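Stokum Travel Boards > Packing and Bags > Foam pump cleanser in a carry-on pouch, yes or no?

gladys_chambi
27 Feb 2022
Hi everyone, long-time reader, and I finally have a question of my own. I'm going to see my sister in March with only a carry-on, and I've been doing practice packs on the light wood table because I am that kind of person. The pouch is the soft gray one with the yellow-green zipper that I got from Rindby. I love how wide it opens, and the pale lining means I can find things. My trouble is the foam pump bottle. It's the tallest thing I want to bring and that big flat top makes me nervous. Do you put yours in standing up, lying down, or leave it home and use whatever soap is in the shower? The squeeze tube I'm not worried about, those go anywhere.

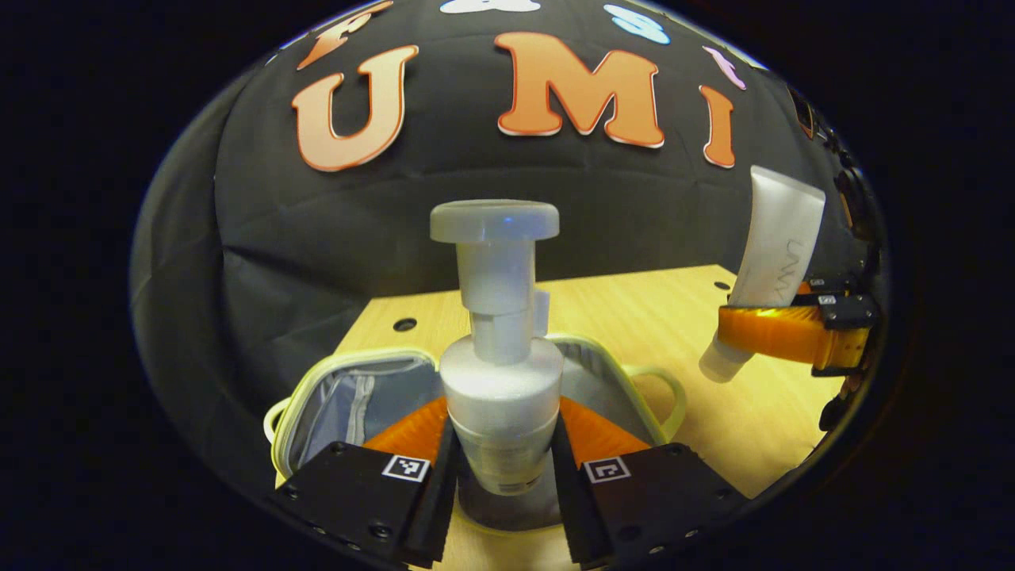 Foam pump and the squeeze tube, with the pouch open on the table

plendis_fan
Oh, I love a practice pack! I'd lay it down, pump end toward the zipper, and wrap the top in a washcloth. I've done it that way on 7 trips now and had one small leak, and that was my own fault for not tightening the collar. Do check what size it is before you get to the airport, though. I can't tell from the photo and they do look.

oldkoppel
I'm going to disagree with plendis_fan, kindly. Foam pumps hold a lot of air and I've never trusted one on a plane. My wife moved hers into a little flip-top bottle, and it doesn't foam anymore, of course, but it gets your face clean and it takes up half the room. I'd bring the tube, skip the pump and be done with it.

plendis_fan
But then you've got runny soap going down your wrists, oldkoppel! Foaming cleanser is thinned way down so the pump can do its job. I tried it once in a flip-top and most of it went straight down the sink. If she likes her foam she should get to have her foam, it's vacation.

duyen_duong
Hello from a fellow table packer. I keep a bit of tape around the neck of mine so the top can't get pushed down, and then I stand it in the corner of the pouch with the tubes packed in beside it. Standing up works fine as long as the bag itself stays upright, so under the seat and never overhead. Gladys, is that a pouch you can hang? I see loops.

gladys_chambi
Duyên, I carry it by the loops but I haven't tried hanging it, and now I want to. Thank you for the tape idea, that may be what saves me. I have another one to puzzle you all with. I'd also like to bring this tall white piece with the pointed top. My sister has been asking after it and it would be such a nice surprise. It's smooth and glossy and I'm afraid of hurting the tip. Would you put it in the pouch with the bottles or roll it up in the clothes?

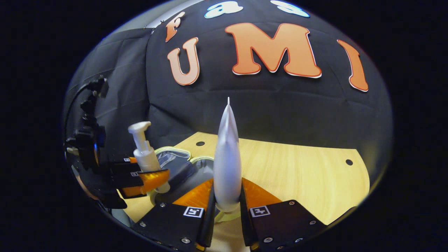 The tall white one, point up. Orange letters on the black cloth behind

oldkoppel
Clothes, no question. Put it down inside a thick sock, then put the sock in the middle of your sweaters. A point like that next to a squeeze tube is asking for a mess.

duyen_duong
Agree with oldkoppel on this one. I'd fold an extra sock over the tip, too. Also, I like the big orange letters!

plendis_fan
Fine, the sock wins. I'm still voting for the foam, lying down, in a washcloth. Let us know which way you go, Gladys, and have a lovely time with your sister.

gladys_chambi
Tape and a washcloth both, I think, and I'll try it lying down first. I'll come back after the trip and tell you how the pouch did.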